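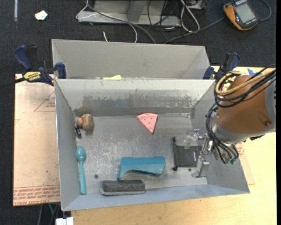
Ekrem Oral, Sternbridge Robotics Laboratory
19th May

4.2 Comparison of grippers in bin clearing

The second set of trials compared two grippers, the Skament and the Tekin, on the same arm and with the same controller. Each gripper was asked to move a mixed set of objects from one metal bin to another placed directly behind it. The layout is given in Figure 3. The bins were clamped together where they meet, as early trials in September had shown that a firm push against a wall could shift the front bin and spoil the camera calibration.

Figure 3. Work area for the bin clearing trials, as recorded by the fixed camera.

The objects were chosen to differ in height, stiffness and surface. Long, thin items such as a plastic spoon are hard to lift when they lie parallel to a wall, and flat dark items return poor depth readings. Clear items were kept in the set for the same reason, although they lowered the scores of both grippers.

We ran more than 3,000 grasp attempts in total. An attempt was counted as a success if the object was released inside the rear bin within 15 seconds of the first contact. Objects that fell outside both bins were put back by hand and the attempt was marked as a failure. Neither gripper was adjusted during a session.

The Skament gripper cleared the full set in 53 sessions and the Tekin gripper in nine fewer. Most of the difference came from objects resting against a wall or in a corner, where the wider Tekin fingers met the bin before they reached the object. In the open part of the floor the two performed alike. The Tilex controller slowed the arm near the walls – a setting we left unchanged – and this may have favoured the narrower fingers. Section 4.3 repeats the trials with the wall limit removed.

Last updated: version 2, figure numbering corrected

This site uses cookies to remember your reading preferences. Accept or manage settings.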